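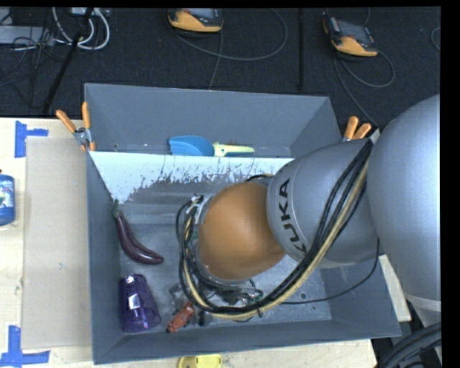

Moving Goods Indoors: Notes for Session 4
Receiving, counting and putting away

Welcome back, everyone, and thank you for the very lively discussion last time about loading bays (I have read all your comments and will come back to the one on dock levellers in January, when we do site layout properly). Tonight we follow the goods through the door and ask what happens in the first hour after they arrive. It sounds like the dull part of the job, and I used to think so too, but most of the stock errors I have had to untangle over the years began right there.

1. What "received" means
A delivery is received when three things agree: the purchase order, the delivery note and the goods themselves. A signature on the driver's sheet only says that something was handed over. Please keep those two ideas apart in your coursework, as quite a few of last year's answers ran them together and lost marks for it.

2. The Kaltby exercise
We will use the Kaltby depot figures again. The order is for 200 cartons of door fittings from Presico. The delivery note says 200. The team on the floor counts 176 and puts a further 11 to one side with crushed corners. Work out for yourselves how many cartons are missing altogether, how many can go into stock tonight, and what you would write on the note before the driver leaves. Be careful with the damaged ones – they have arrived, so they are not short, but they aren't saleable either, and they need a place of their own in the system.

3. Blind counts
In a blind count the person counting isn't told the expected number. It takes longer, and people grumble about it on a busy evening, but it does stop the eye from finding what the paper says it ought to find. Rocha uses blind counts for new suppliers only. Fedside uses them for everything under 34 cartons and samples the rest. Have a think about which you would choose for Kaltby, and on what grounds.

4. Putting away
Fixed locations are easy to learn and waste space. Random locations use space well and depend completely on the records being right. Most places end up with a mixture, with the fast movers kept at fixed spots near the packing benches and everything else going wherever there is room. If you work in a warehouse already, do ask a colleague how theirs came about. The answer is often a long story, and I would love to hear it in class.

Reading and homework
Chapter 5 of the course reader, leaving out the section on customs, which we cover later. Written answers to the Kaltby exercise, one side of paper at most, by 06/04/2021. Bring a blank delivery note if your workplace can spare one, with any customer details covered up.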